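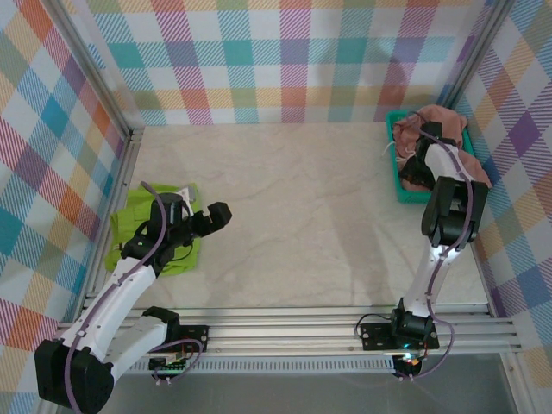 Accueil Numéros Rubriques Soumettre Contact
Temps de lecture : 9 min

3. Évaluation du kit bimanuel Vitbridge

3.1 Périmètre de l'essai

Le kit Vitbridge est commercialisé par Skukach sous forme d'un ensemble prêt à monter : deux bras légers à pince, leurs platines de fixation, l'électronique de commande et une licence du logiciel de téléopération Mokari. L'évaluation porte sur la version livrée en avril, sans modification du micrologiciel. Les essais ont été clos en septembre 2020. Le bras et la pince sont considérés ici comme un tout ; la caractérisation articulaire isolée, traitée en section 2, n'est pas reprise.

La tâche retenue est le rangement de textiles souples dans un panier à bord rigide. Elle met en jeu trois difficultés que le fabricant revendique de couvrir : la saisie d'un objet sans géométrie stable, le franchissement d'un rebord et le relâchement au contact d'autres pièces de tissu.

3.2 Cellule et montage

Les deux bras sont fixés par des platines noires percées sur des rails en aluminium rainurés, à l'avant d'un plateau beige clair (figure 3). Le panier occupe l'angle arrière droit du plateau. Trois parois à motifs colorés ferment l'espace de travail. Ce choix est volontairement défavorable à la segmentation visuelle par couleur, les teintes des textiles pouvant se retrouver dans le fond.

Figure 3. Cellule d'essai équipée du kit Vitbridge. Le bras gauche est au-dessus d'un textile vert citron plié ; la pince du bras droit est engagée dans le tissu rose contenu dans le panier.

Le montage mécanique n'appelle pas de remarque particulière. Le serrage des platines sur les rainures s'effectue avec l'outillage fourni et la position latérale des bases reste réglable. La notice ne précise toutefois pas l'entraxe recommandé, lequel conditionne directement le recouvrement des volumes atteignables. L'entraxe utilisé a été déterminé par essais successifs, en plaçant le panier dans l'angle le plus éloigné.

Les faisceaux violets cheminent à l'extérieur des segments et forment une boucle près de chaque base. Cette disposition facilite le remplacement d'un câble, mais impose de vérifier le mou disponible avant toute trajectoire comportant un repli prononcé du coude. Les cartes électroniques placées sous les platines sont apparentes. Une protection serait souhaitable pour un usage hors laboratoire ; elle ne figure pas au catalogue de Skukach.

3.3 Protocole

La campagne comprend 662 cycles, dont 500 en téléopération et le reste en rejeu de trajectoires enregistrées. Un cycle débute avec un textile posé sur le plateau et s'achève lorsque la pince est ouverte et le bras revenu en position d'attente. Le cycle est déclaré nul si le textile touche le rebord du panier après relâchement ou si l'opérateur déclenche l'arrêt. Le panier est vidé tous les cinq cycles et les textiles sont redéposés sans orientation imposée.

Les mors d'origine ont été conservés. Le recalage des zéros articulaires est réalisé au début de chaque séance au moyen de l'utilitaire intégré à Mokari.

3.4 Observations

Au total, 34 cycles ont été déclarés nuls. La majorité relève du rejeu et correspond à une prise trop proche du bord du textile, avec glissement lors de la levée. En téléopération, les échecs se concentrent sur la phase de dépose : un pan de tissu demeure accroché à un mors, puis ressort du panier au retrait du bras. L'ouverture maximale de la pince est suffisante pour un tissu plié, mais la surface lisse des mors offre une faible tolérance au désalignement.

Le franchissement du rebord oblige l'avant-bras à adopter une posture presque constante dans l'angle arrière. La marge articulaire y est réduite et Mokari signale l'approche de butée par un simple message dans le journal, sans retour vers l'opérateur. Le banc Ofori, utilisé comme référence en section 2, dispose sur ce point d'une alerte sonore.

Le rejeu s'est par ailleurs montré sensible à la hauteur du contenu déjà présent dans le panier. La trajectoire enregistrée ne tenant pas compte de l'empilement, la pince vient en appui sur le tissu avant l'ouverture. Aucun dommage mécanique n'a été relevé, mais l'échauffement du moteur d'épaule a conduit à insérer une pause entre deux séries de rejeu. Les relevés de courant correspondants sont donnés en annexe B.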